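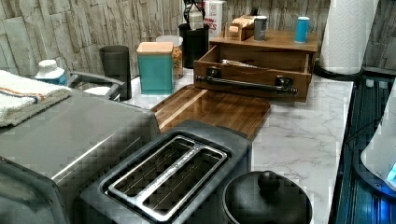
Why Rukstead's landlords are counting empty weeks

22/02/2021
By Farah Liem

Raed Harb has kept a spreadsheet of rental listings in Rukstead for six years. It covers every unit advertised for more than a month's lease, and it records the asking rent, the date the ad went up and the date it came down. He built it for his own use when he was buying duplexes. He now runs the numbers for Tradia, a property management firm that looks after 200 units on the east side of the city.

His main complaint about the way rental property gets discussed is that people quote rent and leave out vacancy.

"An owner tells me his building earns 3920 a month," he said. "I ask him over what period. He means in a month when every door is let. He has not had one of those since last April."

Harb prefers to work with what he calls collected rent: the total received over twelve months, divided by twelve. For a fourplex with that headline figure, one unit standing empty for a quarter of the year takes 245 off the monthly average, assuming the four rents are equal. Most owners he meets have never done the division.

The usual response to an empty unit is to hold the asking rent and wait. Harb thinks this is often a mistake, although he is careful about the conditions. If a unit rents for 980 and the owner refuses to drop it by 30, the full cost of the cut over a one-year lease is 360. Eleven or twelve days of vacancy costs the same.

"People see the 30 as permanent and the empty days as bad luck," he said. "Both are just amounts. You put them in the same column."

I asked whether a lower rent also lowers the value of the building. He agreed that it can. Lenders and appraisers in the area look at signed leases, and an owner who plans to refinance within the year may have reason to hold out. In that case he suggests a one-time credit against the first month, written into the lease as a credit, with the monthly figure left alone. Some lenders will average the credit back in, so he tells owners to ask before they sign.

He is less interested in forecasts. When I brought up the spring market he said that his data showed longer listing times for one-bedroom units and almost no change for three-bedroom houses, and that he would not go further than that. The Skallero district, where most of the one-bedrooms were built, accounts for nearly all of the difference.

"If I take Skallero out, the line is flat. Anyone talking about the Rukstead market as one thing is averaging two markets."

On repairs, his advice is to set money aside by the age of each system, meaning roof, boiler and wiring, and to ignore rules based on a percentage of rent. A cheap unit and an expensive one can have the same boiler. Tradia keeps a replacement date for each item and revises it after every inspection.

Harb still owns two of the duplexes. He raised the rent on neither of them last year.

Comments (3)

mrondonuwu
The credit trick depends on the bank. Ours counted it against us in full.

T. Rondonuwu
Does his spreadsheet catch ads that get pulled and reposted with a new date? Around here that happens constantly and it would make the listing times look short.

eastside_owner
Ran my own building the way he describes. Did not enjoy the result. Raising the deposit question again though, would like to see an article on that.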